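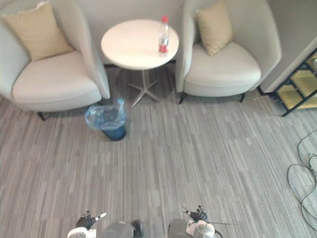
Two tub chairs, white table, striped carpet. Second floor lounge.

Posted in: Office & Shared Spaces > Furniture and Flooring
August, by corkmont_c

Building manager wants to keep the white tub chairs and get four more for the other lounge. Quote from Grarker is $594 a chair, pillows extra. Am I wrong to think white is a terrible color for a room where people eat lunch?

flatpile: You're not wrong. We had light ones at my last job and the arms went gray first. The beige pillows won't hide anything either.

dunmore77: Disagree. If it's a smooth cover you wipe it down and move on. I'd worry more about that table. One pedestal, five skinny spokes, and everybody leans on the rim to get up.

corkmont_c: The rep says the cover is "family proof." No idea what that means and he couldn't tell me. Table hasn't tipped yet — I don't love it, but it isn't on the quote.
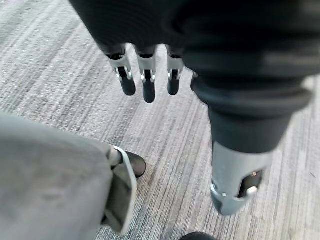 What I do trust is the carpet. Gray streaks on gray, and it swallows crumbs and coffee like nothing happened. Ghumman put it in, and I was against it at the time because it looked busy on the sample card.

flatpile: Hiding dirt isn't the same as being clean. When was it last shampooed?

corkmont_c: No clue. Before me.

dunmore77: Well, there's your 200 bucks. Clean the carpet, buy 2 chairs, see how they look by spring.

flatpile: Or buy 2 in charcoal. Still say no to white.

Related threads
Elterus side tables, anyone had one wobble?
Wastebasket by the chair or by the door
Carpet tile vs. broadloom in a break room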